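Robot Club — what we've been up to

Kitchen tasks, week two of them. Board first.
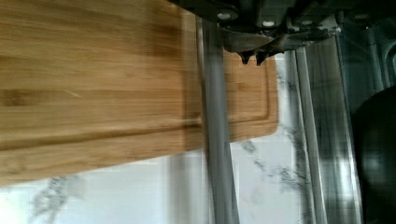 Quick one this time, everybody's behind on everything. The arm team has moved off foam blocks and onto real stuff for the Kurnholm round, and the cutting board is the one giving us grief. Bamboo, flat, heavier than it looks. You want to grab it in the middle and you can't, so we go for the end. Thulani Radebe rewrote the approach part over the weekend and now the fingers come down on the end by the juice groove. Much better than the old side grab — that one mostly pushed the board across the counter.

Still to fix:
Grip force. Too soft and the far end sags, too hard and the motor gets warm.
The wrist turns too fast after the pickup. Slow it down please!!
Log files. Somebody is saving them to the desktop again.

We have 3143 practice runs recorded, goal is 4000 before we leave for Betedberg in June. So no, we're not done, and yes, we need more drivers. You don't need to know any code to drive. Ten minutes with Thulani and your good to go. Sign up on the sheet by the lab door, slots are half an hour, take two if you can.

Team names for the round: the first years are going as Kokar, second years as Šimko (same as last year, they still have the shirts). Each team gets 3 tries per task and the best one counts. Rules are pinned in the lab, read the part on resets, we lost points on that last time.

Money. Travel is about 3000 for the both teams together and the bake sale covered a decent piece of it. Permission slips and deposits go to the front office, not to me — I will lose them.

Next meeting Thursday, right after last bell. Bring a laptop if you have one, and closed shoes or you sit out. We'll try the board first, then plates if theres time. Anyone with a spare set of plastic plates at home, bring those too.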